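**Notes on Table Service, June**

Readers of this page have asked for a written account of the manner in which the supper table is prepared at our house in Flulasville. The following remarks are offered in reply.

The table is dressed first. A black cloth is preferred for evening meals, as it shows pale mats and metal plates to advantage. The cloth should be pressed on the day of use — a cloth folded in a drawer will retain its creases. A beige placemat is then laid, and the plate is set upon it.

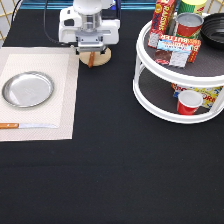
Knives with wooden handles are washed by hand and dried at once. This rule was adopted on the advice of Ms. Araceli Barrios, whose own set has been in service for many years. The same treatment is given to wooden lids and boards, which are oiled every June.

Condiments are best kept on a two-tier turntable. Mr. Benito Pacheco has argued in correspondence that such an organizer belongs in the cupboard. His position is respected, but it is not shared by the present writer, who finds that guests will not ask for the salt if it is out of reach.

With regard to plates, metal is reserved for bread and cold dishes. White plates are used for all else, and should be inspected along the rim before they are set out. 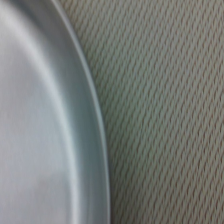 *White plate, detail of the rim.*

Correspondence concerning napkins will be answered in the next entry.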